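The rules on the wall, revised

29 October 2019 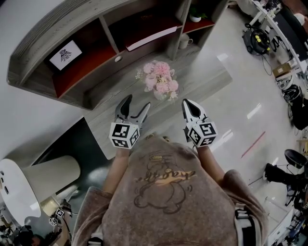

So we have house rules for the hand-held grippers now. A whole page of them, laminated, which at Dredia is how you know somebody means it.

The old rules were two lines long and one of them was about coffee. Then Neusa Meireles spent an afternoon going through recordings and sent back 13 we couldn't use. In most of them a sleeve had wandered over a marker and stayed there, like a cat on a keyboard. Six of those were mine. I own large sweaters.

Rule one, then: sleeves stay behind the markers. Rule 2 is to wipe the marker faces before you start, with the dry cloth, and put the cloth back where you got it (that second half is aimed at Nivaldo, who knows). Open both grippers all the way and close them again before you touch anything, so whoever goes through the recording later has a clean starting point. No snapping the fingers shut for fun.

If you drop something, leave it dropped, finish the take and write "drop" in the log. I argued against this one. My instinct is to pick the thing up, apologize to it and pretend we're fine, and apparently that instinct has cost Marlene a lot of evenings.

Straps get checked by another person. I thought that was fussy until I spent a full session with one twisted and my shoulder complained for a week.

There were seven rules in the draft. The last said operators should "move naturally," and we cut it after watching Cremilda try to obey it - she walked like someone carrying soup through a museum.

Next review is in November. I've asked for the coffee line back. The new page doesn't mention coffee at all, and I don't trust us.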